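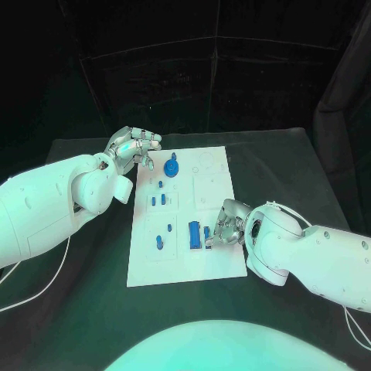

The Gastov board: a small gallery

Home > Boards and Puzzles > Gallery
Posted July 26, 2021 by Tamunoemi Olatunji

Welcome, and come on in! If you've visited these pages before you already know I have a soft spot for anything with a hole in it and a piece that goes in the hole. Pegboards, shape sorters, the old lacing cards my aunt kept in a biscuit tin, all of it. The Gastov board is the one I've been fussing over since February, and a good many of you have written to ask how it looks with its parts out, so I've put up a short gallery and, as usual, rather more words than it needs.

The idea is a plain one. You have a flat white board, and you have a set of blue parts, and everything blue has a place where it belongs. Some of the parts are round and some are long and thin, and a few are so small that you'll want to keep a saucer handy while you work (mine has a chip in it and has been promoted from the kitchen for good). You take the parts out, you put them back, and somewhere in between you find that half an hour has gone and your tea is cold. I grew up in a house where that was considered a perfectly good evening.

I named it after Gastov Street in Brostero, where I had my first workbench, in a room so narrow that you had to decide which way you were facing before you walked in. The first version was made there and it was, to be kind to it, a bit of a muddle. The openings were too close together and I had cut the outlines so deep that dust collected in them. The second one was better. By the time I moved my things over to the Anozie workshop, which has a proper window and a door that shuts, I had a layout I could live with, and apart from a nudge here and there I've left it alone.

People often ask about the blue. I wish I had a clever story! I wanted one color for everything loose and one color for everything that stays put, so that you can look over from across the room and see what's still waiting to go home. I tried a green first, and it was pretty, but under the evening lamp the little pieces went gray on me and I lost two of them under the radiator. Blue stays blue.

In the first picture you get a good look at the large round part near the far side of the board, with the raised circle on top and the tiny mark in the middle of it. It's my favorite piece, and I think it's most people's. There's a little blue peg tucked in right behind it, close enough that it peeks over the rim, and over to the right is the big circular outline with nothing in it yet. I like a board best at that stage, when there's still a large gap to look forward to.

Toward the near side there's a narrow blue bar too, with a fingertip just at its side. The bars are harder than they look. A round peg doesn't mind which way you turn it, but a bar does, and if you come at it a hair crooked it will sit there on the lip of its slot and refuse you. My sister says I made them that way to be difficult. I made them that way by accident, on the first board, and then I missed them when they were gone.
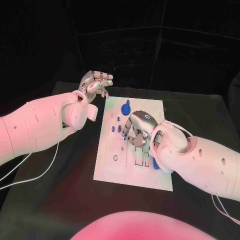 A small blue peg in hand, over the middle of the board, with dark cloth behind.

I do love a peg. I know it's the plainest thing in the set, and when I pack a box for somebody the pegs go in last, rattling around like beans, but they're the part I'd rescue first if the workshop roof came in. They're small enough that you have to think about how you pick them up. Too near the top and there's nothing left to steer with, too near the bottom and your own fingertips get to the hole before the peg does. Everybody settles on a grip in the end and everybody's is a little different, and I could happily sit and watch people find theirs all afternoon (I have done, and I was late for supper).

A word about the dark table covering, which I get asked about nearly as often as the blue. I am a great believer in working over cloth. A bare tabletop is noisy, for one thing, and a dropped peg will skip off it and be under the bookcase before you've finished saying its name. On cloth it mostly lands and stays. And a white board on a dark ground is so restful to look at. I buy mine as remnants from Cimusov, the fabric shop two doors down from the bakery in Brostero, and the lady at the counter has given up asking what I'm sewing.

You don't need to line the board up square with the table, by the way. I used to be very strict with myself over that, and then I noticed I was leaning at a funny angle to suit the board when I could have been turning the board to suit me. Give it a little twist until the far corner feels easy to reach. Your shoulders will thank you around the fourteenth peg.

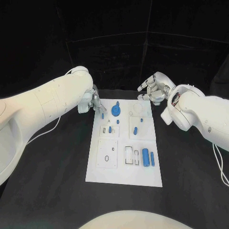 Small parts and fixture plates

I could look at this layout for ages. The round part has its short post standing up on top, and the small pieces are gathered around it: the little peg on the left, a short cylinder just below, even a tiny silver screw. Farther down is the small white fixture plate with a blue pin standing straight up in the center, and a little slot off to its left side.

The fixture plates came late in the design and I'm very glad of them. On the early boards everything sat straight in the surface, so if I wasn't happy with one opening I had the whole board to make again, and I wasn't happy with quite a lot of openings. Now I can make a small plate over and leave its neighbors in peace. It also breaks the board up into little neighborhoods, which I find makes it kinder to begin. You can do one corner and stop for lunch.

If you're starting from a bare board, my own habit is to put the big round part in first, then the bars, and leave the pins and pegs for the end. Plenty of people go the other way, and one dear customer does all the left side before she'll so much as look at the right. All fine by me! The only thing I'd ask is that you don't press. If a piece is in its proper place and pointing the proper way it will go down under its own steam, more or less, and if it won't, lift it out and have another look.

Loose bits and keeping them

Spare pegs can be had from the workshop at any time, just send a note with the size of your board. Keep the parts in a lidded tin or a drawstring bag, wipe the board with a barely damp cloth, and get into the recesses with a soft dry paintbrush. I'm putting together another page on the older boards, muddled one included, as soon as I find which shelf I put it on.

Tamunoemi

Back to Gallery | Older boards (coming soon) | Write to the workshop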